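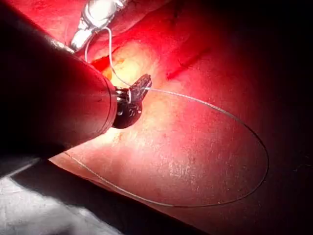

What we're buying, and what it all hangs on

Tue 10 October

I promised a gallery when the equipment bid went in, so here we are! The bid is in, my desk has been cleared of quotes (mostly), and I can finally put up some suturing pictures along with my notes on the money. I've been looking after the instrument budget for the robotic programme at Peltuvdale since July, which means I've spent a whole summer learning that the robot itself is the easy bit to plan for. It's one enormous number, everyone gasps, and then it's on the list. The small things at the ends of the arms are where I keep coming unstuck.

Every instrument has a set number of lives, and when they're used up it goes in the bin however nice it looks. So you're never really buying a needle driver, you're buying a block of uses, and the whole plan rests on guessing how quickly you'll get through them. My guess for next year was 80 sessions. I'd love it to be more, but I'd rather ask for extra in the spring than have a drawer full of unopened stock.

Stitching is what I've costed first. One tip with the needle dangling, another minding the thread, and a couple of tied knots along the line already. When I first saw the close-up views I was amazed how much of the screen the instruments take up, and how fine the thread is next to them. 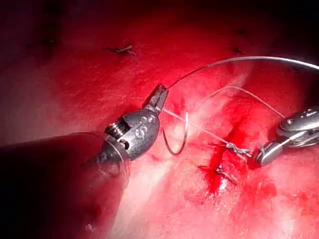
So, the quotes. We had two on the table in the end, one from Nakajima and one from Gatetti, and comparing them nearly finished me off. Nakajima price each driver on its own, at £698, with servicing separate. Gatetti bundle theirs with the trays, the training days and a sort of loyalty discount that I had to read three times (and I'm still not convinced I've got it). I ended up with a spreadsheet that had a column just for things that were "included" on one quote and mysteriously absent from the other. If you're doing this yourself, ask both firms to fill in the same sheet. I asked too late and got two different sheets back, each with half my headings changed.

Thread and needles were another line I'd underestimated. I'd put them under general consumables, where they got lost among the drapes, and it was only when I pulled them out that I saw we'd been paying £119 a box through one supplier and quite a bit less through another. Same box! They have their own line now, in yellow, and I check it every month like a slightly obsessive person.

The next one is my favourite of the lot. A curved needle between two sets of jaws, with a black knot just underneath and its little tails sticking out all ways. I had it up on the wall while I was writing the section on jaw wear, as that's the part of the instrument I worry about — a driver that has started to let a needle turn is no good to anybody, whatever the counter says it has left. 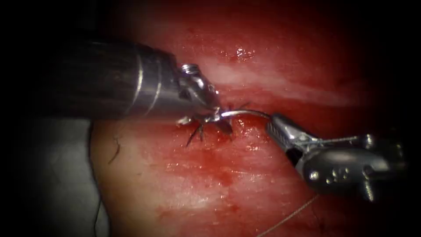 A reader in Vencombe wrote in to say I should be budgeting for spares as a percentage of uses and leaving sessions out of it altogether. Their first year was planned on sessions and they ran short well before the end, as the longer cases were getting through more instruments than the short ones. They also said to get the delivery time in writing, and to put the reprocessing costs in from day one, brushes and all, even if another department pays the bill at the moment.

Fair points, all of them. I've gone back and added a spares line, though I've kept my sessions column too because that's the one our finance people understand. The reprocessing costs are pencilled in. I'm still waiting for somebody to tell me what we pay for the special brushes, and I've now asked three times, so if you're reading this upstairs, please!

Still to sort out: the trays (do we need both sizes?), whether the training instruments can come from a separate pot, and what happens to our price if we sign for a second year. Gatetti say they'll hold it. Nakajima say they'll talk about it, and I've put a question mark in that cell for now.

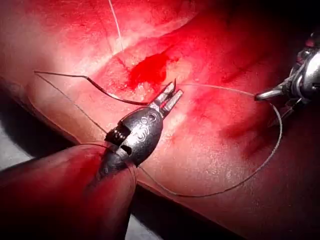 Pale thread looped between the two instruments, with a darker, thicker strand coming in from the left.

I'll add the final figures under this gallery once the bid comes back, with the blank version of my spreadsheet for anyone who'd like it. The yellow line is optional.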